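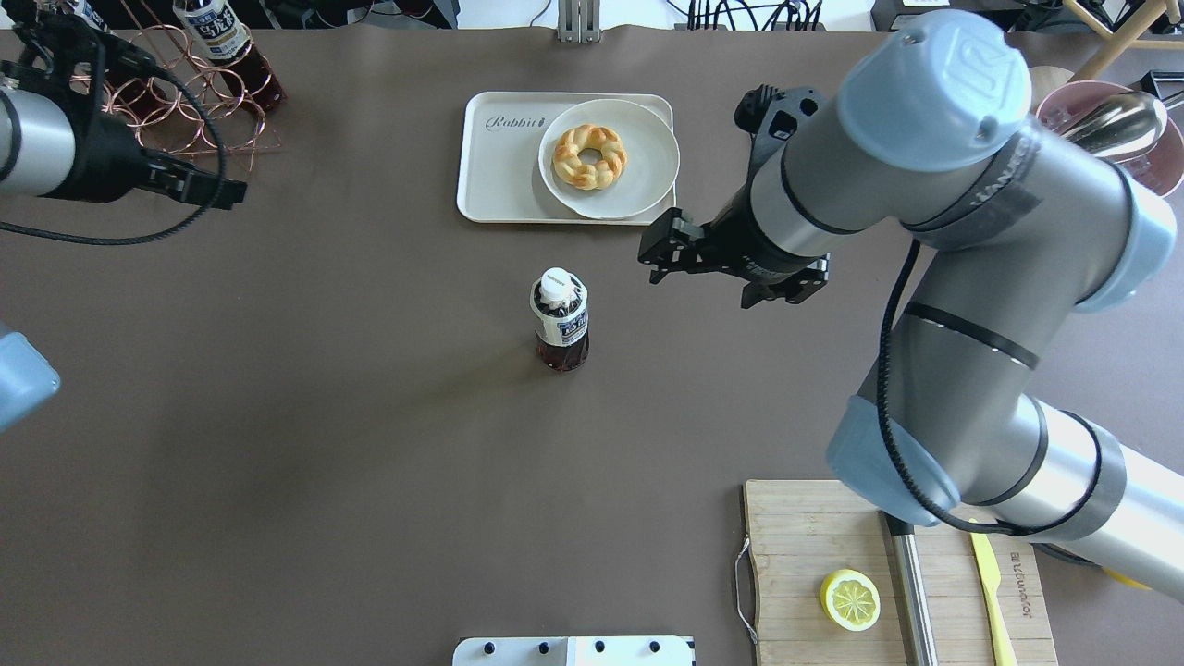 Jytte Vestergaard objected to the first draft of this section on the grounds that a cutting board left out all day is no longer a tool, it is furniture, and that we had classed it with the wrong things.

Journal Articles Issues Authors Search
Archive > Household Studies > Stanau Kitchen Diaries > Section 3

3. Boards that stay out

We have come around to her view, though it cost us a coding scheme and most of January. The original scheme, borrowed from the Prornach pilot, sorted kitchen objects into "stored" and "in use." A cutting board was expected to spend its life moving between the two. The 358 households who kept diaries for us had not read the scheme. In their entries the board goes out in the morning, or went out some years ago, and is mentioned again only when someone wants to put something else where it is.

Figure 3. A cutting board and a tray on a matte gray-brown tabletop.

The two objects in Figure 3 behave quite differently in the diaries. Trays travel. They are written about with verbs: carried, fetched, returned, lent to a neighbor and spoken of bitterly afterward. Boards are written about with prepositions. Bread is on the board, the mail is under it, the keys are behind it. One diarist used "by the board" as an address for everything from onions to a library card, and when interviewed was surprised to learn that other people might not know where that was.

We therefore added a third category, "standing," for objects that are neither put away nor being used but would be missed if moved. Mikkel Frandsen coded all 3768 surface entries again under the revised scheme, and has asked that the methods section record his lack of enthusiasm. Agreement with the second coder, Siu-fong Sin, was good for boards and poor for fruit bowls. Most of the trouble came from bowls holding no fruit. Sin treated these as storage for batteries and Frandsen treated them as bowls, and we have kept both readings in the appendix.

The standing category also helps with arguments, of which the diaries contain a great many. People seldom quarrel over stored objects. They quarrel over standing ones, usually while wiping. In shared households the person who cooks tends to describe the board's place as obvious, and the person who cleans tends to describe it as temporary - both in the present tense, and in one case for 14 months. Preben Kragh has suggested that these are the same claim made at different times of day. We could not test this, as few diarists wrote down the hour and those who did were mostly complaining about breakfast.

Table size explains less than we hoped. Diarists with large tables let the standing objects spread until the free area was about what everyone else had, and then wrote to us that they needed a larger table. We return to this in Section 4, where the sideboard makes matters worse.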